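Loose or Packed? How People Buy Sweets by Weight
Term project report, Consumer Behavior elective

Why I picked this

I grew up in a house where candy came in a sealed bag and you got what the factory gave you. Then I moved to Voltolthorpe for school and found out that half my class buys theirs by weight, a handful of this and a handful of that, and has very strong feelings about it. I wanted to know if people spend more that way or if it only feels like they do. My guess going in was that they spend more. I was partly right, which is kind of annoying to write up!

What I did

I made a short survey and got 60 people to fill it in, mostly students plus a few parents and one very patient bus driver. Then I asked 38 of them to keep their receipts through January and send me the totals for anything sweet. I also talked to people for a few minutes each about how they choose, and those chats ended up being the best part of the project (the receipts were a mess, more on that later).

The three stores people named most were Morar, Rana and Uvham. Morar is the big supermarket by the bus station, Rana is the one near campus, and Uvham is a small discount place that sells mostly sealed bags. I used Uvham as my comparison.

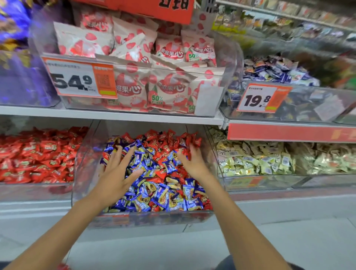 The first thing I asked everybody was whether they know what they want before they get to the store. With sealed bags, most people said yes. They have a brand, they grab it, they go. With loose candy it was the other way around, and a lot of them said the deciding is the fun bit. One person told me she goes in for "a few" and has never once come out with a few. Another said he always takes the same kind but likes to mix in one or two strangers, just in case he finds a new favorite.

What the receipts said

The middle purchase of loose candy in my group was 185 grams. I had expected a lot more, because when you ask people to guess their own number they go way high - they feel guilty, I think, and guilt makes the bag heavier in your memory. The bags from Uvham weighed more per purchase, but people bought them less often. So over the whole month the spending came out closer than I thought it would. Loose candy was still ahead, mainly through lots of little trips after class.

I should say that seven people lost at least one receipt and had to estimate. I kept them in for the survey part and dropped them from the weights. My instructor suggested I try it both ways, so I did, and the order of the results stayed the same.

Price signs were the other surprise. Hardly anyone could tell me the price per pound of what they had just bought. They knew the total and that was it. For sealed bags people remembered the price pretty well, even weeks later. I think a single number on a shelf is easy to hold on to, and a number you have to multiply by a weight you haven't seen yet is gone by the time you reach the register.

Mixing also matters more than I figured. People who stick to one kind take less. People who mix want a fair share of every kind, and that adds up fast - I tested this on myself at Rana and I am sorry to report that I'm a mixer.
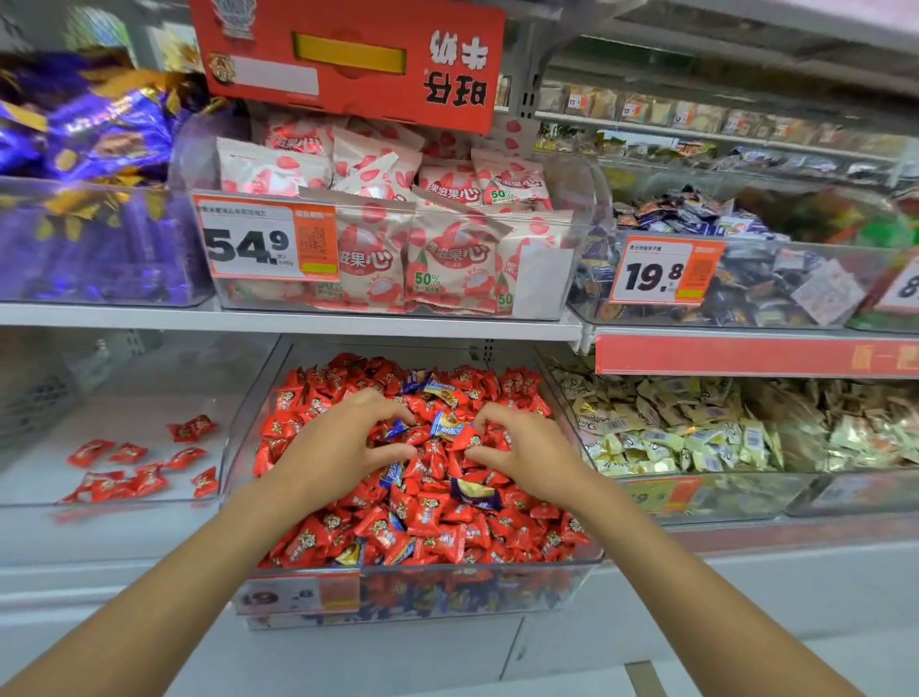

Problems and what I'd change

My group was too small and too much like me. Nearly all of them live close to campus, and students in winter with exams coming are not normal candy shoppers. I'd run it again over a longer stretch and leave out the holidays completely.

I'd also fix the survey. Question 4 asked how often people buy candy "for yourself or others," and of course those are two different things. A parent filling a party bag shops nothing like someone who skipped lunch. I noticed this after the forms were back, and by then all I could do was ask the people I still had phone numbers for.

The last thing is the scale. Morar has one you can use before you pay and Rana doesn't, and I never wrote down which of my people used it. If I get to do the follow-up in spring, that goes at the top of the form.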